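Pindgate Boards > Stage and Screen > Curtains, Drapes and Soft Goods

Black drapes for a small community stage – velour or wool serge?

junavar_lights
Joined: April
Posts: 24

Hi all! Our little theater finally has money for new blacks and I am way too excited about it. We play in a converted grain store, 200 seats, and the current set is polyester that shines like a wet seal every time a side light touches it. I have swatches of Boker velour and a heavy wool serge taped up in my kitchen window right now and I keep walking past with a flashlight.

Velour looks gorgeous. Serge costs less and folds up smaller. We strike everything after each show and the storage closet is tiny. What would you hang?

pleatfreak
Velour, velour, velour! I love this question. Nothing eats light like a good pile. Hang it with the nap running up and it goes so deep you want to put your arm in to find the back of it. We switched 5 seasons ago and our lighting people still talk about it.

Ask for sewn-in fullness too. Flat panels are fine for masking the wings, but a backdrop with real folds in it looks rich even with nothing in front of it.

oldgrommet
Going to disagree with pleatfreak on nearly all of that, in a friendly way. If you strike after every show, velour will break your heart. It crushes wherever you fold it, it grabs lint and pet hair, and every person who leans on it leaves a mark you have to steam out. Serge gets stuffed in a hamper, comes out, hangs for an hour and looks decent.

And flat panels can be tied full if you space the ties closer than the pipe needs. Sewn-in pleats are there forever, and one day you'll want that fabric to cover a wide opening.

pleatfreak
You fold yours?? Lay it face in, roll it loosely, and store it in a cotton bag. Takes two people and a clean floor. I agree on the hair, though. Our wings look like a cat slept there.

I do think folds matter more than fabric, and I'll stand by that one. Soft vertical folds break up the light so you never get one big gray sheet.

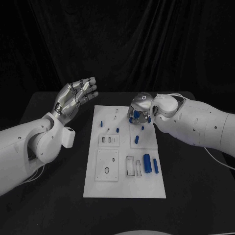

The other thing is the hem. Get a chain pocket with a skirt of fabric below it, so the chain keeps the folds hanging straight and the skirt just brushes the deck. We had a pocket with no skirt on our old set and there was a bright line along the floor at every blackout. Drove me up the wall!

villasenor_scenic
I run the sewing room at Villaseñor and we make both, so no horse in this race. A few things from the cutting table:

Buy all your panels from one dye lot. Black is a color, and two blacks side by side under a warm light can go green and purple on you.

Sew it all with the nap the same way. Mark the top on the back of every panel in chalk before anybody cuts.

Ask for the flame certificate with the order and keep a copy by the stage. If the fabric was treated after weaving, find out what washing does to it before you wash it.

For a closet-sized store I'd lean serge for the legs and borders, velour for the one upstage drape that gets looked at all night.

oldgrommet
Now that's a split I can live with. I'd still test the two together first. Serge next to velour can look dusty.

junavar_lights
This is all so good, thank you!! I took both swatches in and we put them under the side lights at 3 in the afternoon with the doors shut. oldgrommet is right that the serge looks a touch grayer next to the velour, but on the legs, with a gap between, I couldn't see it from the back row. So I'm going with the split.

pleatfreak, how much fullness did you get on yours? The quote jumps a lot between 50 and 100 percent and I have to send the order in on Saturday.

pleatfreak
We got 50 and I'm happy with it. 100 is lovely but it's heavy, so check what your pipe is rated for before you fall in love.

oldgrommet
Or 0, and tie it closer. I'll stop now.

villasenor_scenic
50 is plenty for that room. Measure from the pipe to the deck in several spots before you send it – old grain stores have floors that wander.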